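What should we expect at a robot lab open day? (hand-held grippers, packing table)

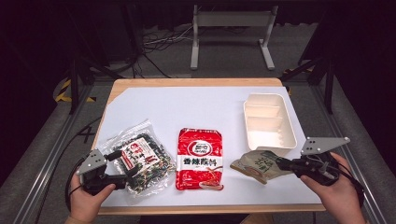 Posted by seaweedandsolder

So our makers' club has been invited to the spring open day at Cesorano, over in the old mill block behind Zatwood station, and I said I'd sort out the details before thinking very hard about what that meant. It's on 23rd March. There are going to be a mix of us, a few people who solder for a living, a few who joined for the 3D printer and stayed for the snacks, and at least four kids between eight and fifteen.

The photo at the top came with the invitation and it's the packing table, which they say is the main thing they'll be showing. A person works a gripper in each hand, picks up food packets beside a divided tray. There's a bag of dried seaweed in there and a red packet marked 香辣蘸料, which a friend tells me is a spicy dipping sauce, and the right-hand gripper has hold of a crumpled pouch. I love that it's ordinary kitchen stuff! I was expecting colored blocks.

My trouble is that the invitation is two paragraphs long and most of it is parking. I've written to them twice and got one very friendly reply that answered neither of my questions. So if you've been to one of these (Cesorano or anywhere else that does the hand-held gripper thing), I'd love to know:

How long does the table part take if everybody gets a turn? Do they let kids have a go or is it watch only? Is there anything moving on its own that I need to warn parents about? And is it worth doing the talk beforehand, or is the talk the bit where everybody looks at their phone? We can skip it, apparently, it's in a separate room.

Also, and this is a bit selfish, I have small hands and I'm wondering how heavy those grippers are. They look like glue guns with a plate on top.

Thanks in advance, I know this is a lot of questions in a trench coat.

Posted by third_bench_left

I went to the February one with a group from work, so I can help with most of this. We had a really good time and I came home and bored my whole family with it.

Timing first. They run the table in slots and they're pretty strict about it. Our slot was long enough for everybody to get one proper turn, and a turn was one tray, start to finish, however long that took you. Fast people were done in a couple of minutes. I was not a fast person. If you've got more than a dozen I'd ask for two slots back to back, and ask early, because when I booked there were 115 places for the whole day and they'd gone by the end of the week. If you already have your group confirmed you're fine on places, it's only the slots you need to nail down.

Kids: yes, but when we went they had a minimum height for the table and not a minimum age. A girl who must have been ten or so did it and was a lot better than me (she put the sauce in first, flat on the bottom, and then everything else sat nicely on top of it. I had put mine in standing up like toast). The younger ones in another group got to squeeze a gripper open and shut at the side, which seemed to make them perfectly happy. Email and get the height in writing, I wouldn't want you to turn up and have one kid out of four told no.

Things moving on their own: at the packing table, nothing that I saw. You're the one doing the moving. Your hands are on the grips the whole time and the jaws only close when you close them. There was an actual arm running in the next bay but it was behind a barrier and they had someone standing with it. What I would warn people about is the floor. There are cables and there's striped tape down by the posts, and the tape is there to be paid attention to. Closed shoes. One of our lot came in sandals and was handed a pair of enormous rubber clogs.

Weight: heavier than a glue gun, lighter than a cordless drill. The weight isn't what gets you though, it's that there's a cable hanging off the back and it tugs a bit when you reach across. I'd finished my tray before I worked out you can step sideways a little and it stops pulling. I have medium hands and could get round the handle easily. A colleague with small hands said the grip was fine but the trigger was a stretch, and she ended up using two fingers on it. Nobody minded.

A few tips on doing it, if you want to look good in front of the eight-year-olds:

Soft bags are much harder than they look. You go for the middle of the bag and the contents just slide off to both sides and you're left holding a bit of plastic film. Go for the corner or the top seam.

Flat packets are horrible until you get one edge lifted. I used the left gripper to hold one end down and nudged the other end up with the right. Took me four goes.

Don't look at the grippers, look at the packet. I know that sounds like something off a yoga poster but it did help.

You will want to let go and use your fingers. Everybody does. The woman running it told us they'd had 342 trays done by visitors the time before and she reckoned half of them had a human finger involved somewhere.

The talk: go! It's short, and it explains why they want a person to do it by hand first. The very quick version is that the movements get recorded and then used to teach a robot arm the same job, so a messy fumble is still useful to them as long as you get there in the end. I'd have been much more nervous at the table without knowing that. The second half is about Tivemness, their software, and yes, that's where the phones came out. You could sneak out at the changeover, there's a gap for coffee.

Bring a layer as well. The work area was chilly and kept pretty dark, and you're standing about for a good while before your turn.

Posted by gluegunveteran

Not been to Cesorano but did a very similar thing at Pacheco two years running. Kids loved it, adults got competitive. Parking was terrible. Take the train.

Posted by mossy_kettle

I'm going to disagree a little with third_bench_left about the talk, though I agree with pretty much all the rest. I've done the Cesorano day twice. The first time we did talk then table, the second time table then talk, and the second way round was so much better. When you've just spent five minutes chasing a bag of seaweed round a sheet of paper you have questions, real ones, and the talk turned into a proper conversation. Somebody in our group wanted to know why the tray has dividers in it, and if it would be easier without, and that went on for ages with people drawing on the whiteboard. The first time we all just sat there and nodded. If they let you choose, ask for the afternoon talk.

On slots, they'd moved to numbered tickets by my second visit. I was number 217 and we were only just after lunch, so I don't think they start from one, don't panic if you get handed something huge. You wait in the corridor and they call you through in little batches. There's a window but you can't see much of the table from it, mostly the backs of people's heads. With kids I'd bring something for them to do while they wait. Cards, snacks, whatever works on yours.

About the paper on the table. Please tell your group not to lean on it or tug it straight. My husband tidied it (he tidies everything) and they very politely had to line the whole thing up again while the rest of the batch stood about. I wanted to climb into the tray.

Photos were fine when I went as long as you kept the other visitors out of them, but that was a year ago, so check. No flash near the table.

And on hands, I've got small ones too and I was okay. Hold it a bit higher up the handle than feels natural. I had a sore thumb the next day but I'd gone back round for a second turn, so that was my own greed.

One thing I'd ask them that I forgot to both times: what happens to the recordings if it's a child doing it. I'm sure they have an answer, there was a form to sign for us adults and I signed it the way you sign everything. Parents might want to read it before they're standing in a line with an excited kid.

Posted by seaweedandsolder

Oh you're all wonderful, thank you! I've emailed for two slots back to back and the afternoon talk, and asked about the height, and the form, and the flash. So that's five questions in one message and we'll see how many come back answered. The kids' parents have been told about shoes. I have also been practicing on a bag of rice with two pairs of salad tongs, and it's gone everywhere, so I see what you mean about the middle of the bag.

Taking the train, too. The parking paragraph included the phrase "opposite the 313 stop, then ask," and I don't feel good about "then ask."

I'll post again after we've been. If anybody else from here is going, we'll be the ones with a large tin of flapjacks, come and say hi.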